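Retraining at 50+: useful, or a way to keep us busy?
Work & Learning board, General discussion

ferrywatcher
October 16, 2018
My employer (regional warehouse outfit, you would not know it) has announced that everyone in the office must finish a course on the new inventory software by December. The software is called Braltis. There are 41 modules. I have worked there long enough to remember when inventory was a man named Lou walking down the aisle with a pencil, and Lou was right more often than the last system was.

My question for the board: does this kind of retraining ever do anybody over fifty any good? My nephew says people my age have to "embrace change." He is 24 and calls me when his printer jams.

mod_pelican
Moved from Off Topic. Please keep the nephew material to a minimum, the last thread about relatives ran to 358 replies and I had to read them.

quillandink
I did the Braltis course last year at another company. The first five modules are a cheerful voice telling you how to log in. Then it gets useful for a while around invoices, and then there is a very long stretch on "mindset." I skipped the mindset with the sound off and passed.

To answer the question, yes, it did me some good. I can now find an order without phoning three people. I miss phoning the three people a little. One of them had a good recipe for bean soup.

Tolland_Steve
I'll be the bad guy. Every generation says the old way was fine. My grandfather thought the adding machine would rot the brain. If the job changes you learn the job, and if somebody is paying you to sit and learn it, so much the better. Where I work the training is on your own time and you pay for it.

ferrywatcher
Steve, I didn't say the old way was fine. I said Lou was right. Those are two separate claims and I will defend the second one until I retire.

marisol_k
I teach evening computer classes for adults, so I have a dog in this fight. The people who struggle usually aren't the oldest in the room. They're the ones who were told by a boss to be there. I've had a retired bus driver learn spreadsheets in a month because he wanted to beat his brother at fantasy football. I've also had a 30-year-old sales rep stare at the clock for eight weeks.

So my advice to the original poster is to find one thing in those modules you want for yourself. Spite counts. 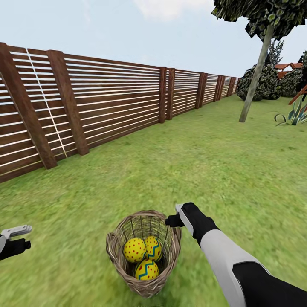

Also, ask for a printed guide. Companies often have one and don't mention it, as if paper were a bad habit they were trying to break you of. Half my class does better with something they can write on. The other half says they don't need it and then leans over to look at their neighbor's.

Tolland_Steve
"Spite counts" is the first thing in this thread I agree with.

azevedo_i
Ilídio Azevedo here, I sign my posts, I'm old. I was a typesetter, then I was a different kind of typesetter, then I was a "content associate" at Merkatier, where I did what I had done before but with a lanyard. I have been retrained four times. The first two were real training. Somebody sat next to me and showed me. The last two were videos.

I don't believe the young learn better from videos either. They are just more polite about it, or they have it playing behind something else.

quillandink
Ilídio, I think that's unfair to videos. I fixed my dishwasher from a video. The trouble is videos with a quiz at the end that asks what color the button was.

azevedo_i
What color was the button?

quillandink
Gray. I will carry this to my grave.

dunmore99
Has anyone mentioned that the company will probably switch again in two years? We went from Prata to Brurko and back to Prata. Each time there was a cake. I got 100 percent on the Brurko test and have the certificate over my desk, for a program no one in the building can open anymore.

marisol_k
That does happen, but the second switch is easier than the first. Most of these programs are the same six ideas with the menus moved.

dunmore99
Then they could leave the menus where they are.

Tolland_Steve
And what would you have to post about?

ferrywatcher
Update for anyone following. I have done module one. I can log in. I asked about the printed guide and was told there isn't one, and then the woman at the next desk pulled hers out of a drawer. She is letting me copy it at lunch. Module two is about choosing a strong password and I am told it runs forty minutes.

mod_pelican
Please do not post your password. Somebody always does.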